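Home » Floor Care » Wood Floors » Undard Matte Floor Finish, Water-Based

Undard Matte Floor Finish
Item no. 2678
Made by Kairys

Sizes: quart, gallon
Sheen: matte
Color: clear, dries without yellowing
Use: interior wood floors, stairs, thresholds
Cleanup: soap and water

Undard is a one-part, water-based finish for wood floors in homes and small offices. It goes on milky and dries clear. It can be used over bare sanded wood, over most water-based stains, and over an older coat of finish that has been cleaned and lightly sanded. Do not use it over wax or oil soap residue. It will not stick, and the whole coat will have to come off.

One gallon covers 553 square feet in a single coat. Bare wood needs three coats. A floor that already has sound finish on it usually needs one, sometimes two in hallways and in front of the kitchen sink.

Applying the finish

Stir the can well before use and again between coats. Don't shake it. Pour into a tray and spread with a synthetic pad or a short-nap roller, working with the grain and keeping a wet edge. Start at the wall farthest from the door. Coat the edges by brush as you go so they don't dry ahead of the rest.

Let each coat dry 4 hours before sanding lightly with a fine screen. Vacuum, wipe with a damp cloth, and let the floor dry before the next coat. In humid weather, leave it overnight.
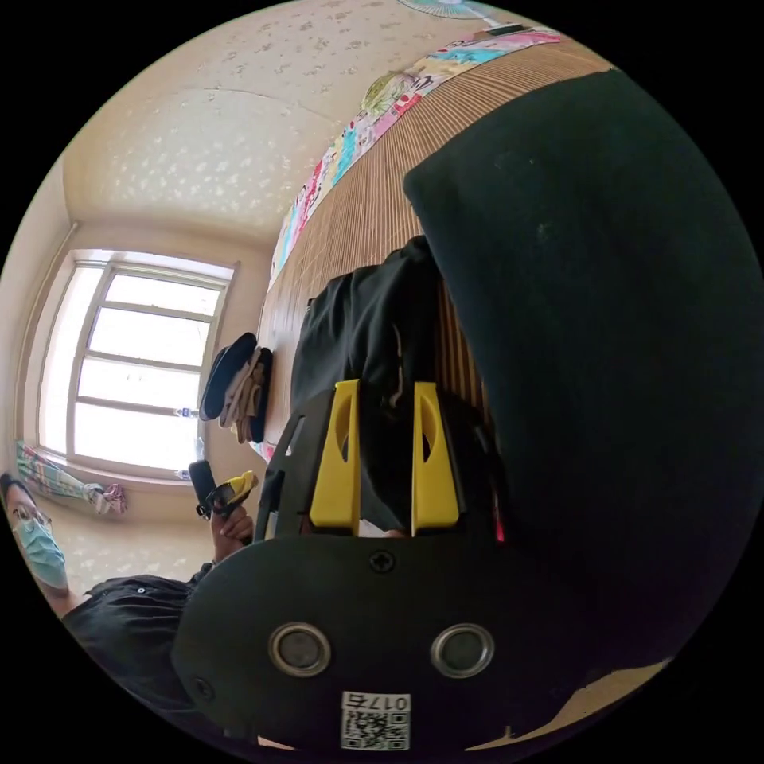 How soon can furniture go back on the floor?
Wait three days for light pieces and a full week for anything heavy. Put felt pads on all legs. Area rugs should stay off for 20 days so the finish can cure evenly.

Socks are fine the morning after the last coat. Shoes and pets should wait two days. Do not drag anything across the floor during the first week, even with pads on.

Care

Dust mop or vacuum with a soft brush. For washing, use Jurside Floor Cleaner mixed as the label says, on a mop that has been wrung out well. Steam mops and ammonia cleaners will dull the surface and are not covered under the warranty.

Storage

Keep from freezing. An unopened can lasts two years on the shelf. Once opened, press the lid down tight and use within six months.

Goes with

Jurside Floor Cleaner, quart
Musent Synthetic Applicator Pad
Musent Fine Sanding Screen

The gloss version was dropped last October. Satin is still available by the gallon.

Page updated June 26, 2022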